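FOR IMMEDIATE RELEASE

Dedatham, 25 November 2022

Brornness to sell Oma orange drink in mixed four-packs from February

Brornness, the soft drinks bottler based in Dedatham, will start selling its Oma orange drink in small packs made up at the Bawa Street depot. The first packs go to corner shops and school canteens in February. Until now Oma has only been sold to the trade by the full case.

Smaller shops have been asking for the change for a long time. A full case of Oma takes up a good part of a narrow shelf, and many of the shops Brornness supplies have no stockroom. Some owners were splitting cases with the shop next door and working out the money between them.

"We had customers driving in on a Saturday to ask for half a case," said Atif Warraich, operations manager at Brornness. "Our system couldn't bill for half a case, so we were writing it up by hand. That was fine when there were a few of them. It got to the point where the Saturday desk was doing little else."

Under the new arrangement, shops can order Oma in fours, with a minimum order of 8 packs. The price per bottle will be the same as in the full case for the first year. Full cases stay on the price list and existing standing orders will not change unless the customer asks.

Brornness has 900 trade accounts in Dedatham and the towns along the valley road. Roughly 70 of them have already said they want to move to the smaller packs. Account holders who have not replied to the October letter can still do so by phone or at the depot counter.

The packing will be done in the side room at Bawa Street, which was used for returned crates until this summer. The floor has been resealed, the lighting replaced and the old crate racks taken out. A second door onto the loading yard was widened so that pallets can go straight through without crossing the main hall.

Salamatu Dankwa, who runs packing at the depot, spent much of the fall deciding how the bottles should be put together. Her team tried cardboard sleeves, a carry tray and several kinds of plastic wrap. The trays were dropped early on. They held the bottles well but cost too much, and shop owners said they would only be thrown away behind the counter.

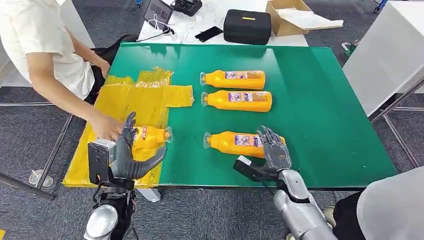

Packing starts with the bottles laid down on their sides. Dankwa prefers this to standing them up, as a bottle on its side can be turned until the label faces out before the wrap is closed. The team works on a green table with a shiny top, and the orange bottles and yellow plastic show up clearly against it. The wrap will be trimmed to size before it reaches the table, and spare sheets will be kept on a shelf under the window.

"I wanted the label to be the first thing you see when you pick up the pack," Dankwa said. "Shops put these out as they come. If the labels are all over the place, it looks like we didn't care."

Each pack will carry a paper sticker with the packing date and the depot phone number. Packs with torn wrap can be handed back to the driver on the next delivery and will be credited to the account. Single bottles cannot be returned.

Deliveries of the new packs will go out on the existing routes, beginning with the 21 stops on the Dedatham town round. The valley road follows once the town round is running to time – Warraich expects that to take a few weeks. Canteens that close for the winter break will get their first delivery when they reopen.

Brornness has no plans at present to sell its other drinks in small packs. The company will look at orders again in the spring before deciding.

Shop owners who would like to see a sample pack can ask for one at the Bawa Street counter during normal trade hours, or speak to their driver.

About Brornness

Brornness bottles and delivers soft drinks to independent shops, cafes and canteens. Oma is its best-selling drink.

Press contact: Atif Warraich, Brornness, Bawa Street depot, Dedatham

ENDS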